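Subject: Re: [Kenent-home] folding at the table or on the bed?

On the home list, a member wrote:

> I have always folded on the bed and I'm fed up with it. My back
> hurts, and if I don't finish by bedtime the whole lot ends up on
> a chair. Does anyone fold at a table? Is a round one any good, or
> do you need corners?

Oh, I'm so glad you asked this! I moved my folding to the table in September and I will never go back to the bed. Round is fine, I promise. You stand in one spot, turn a little, and everything is in reach (my old desk had me walking back and forth all evening).

Put a cloth down first. A tablecloth grips the shirts a bit, so the sleeves stay where you lay them. Mine came from Cuadros years ago and has been washed so many times it's as soft as a pillowcase, which I love.
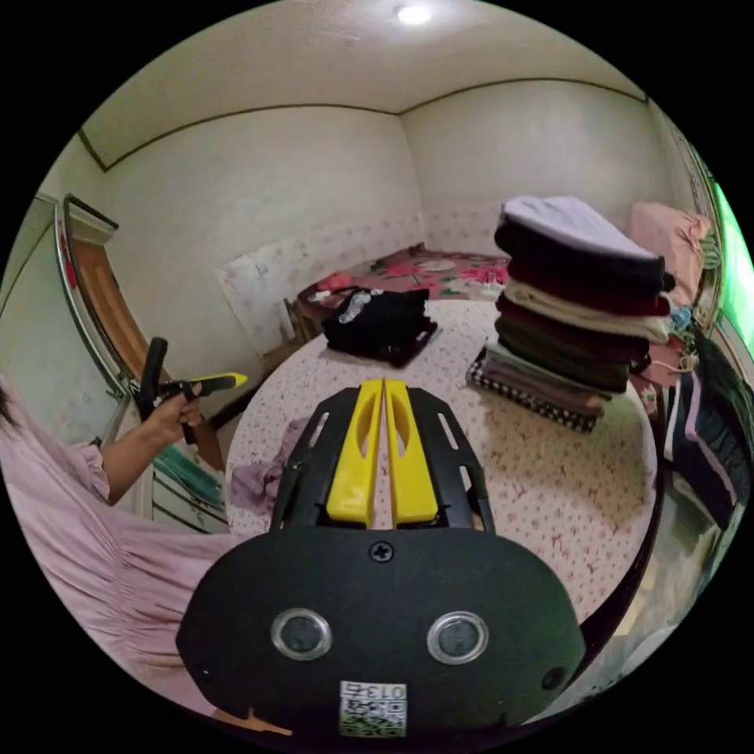 As for piles, I used to make one for each person and ran out of table every time. Now I build a single tall one, heavy things at the bottom, and split it up when I get to the dressers. Sweaters and jeans go down first, then T-shirts, then anything slippery on top. My record is 30 pieces before it started to lean!

One question back to you all: has anybody tried the Fillico shelf dividers for keeping piles upright once they're in the closet? I have one deep shelf where everything slumps to the left and I'd love to fix it before the winter stuff comes out.

Happy folding!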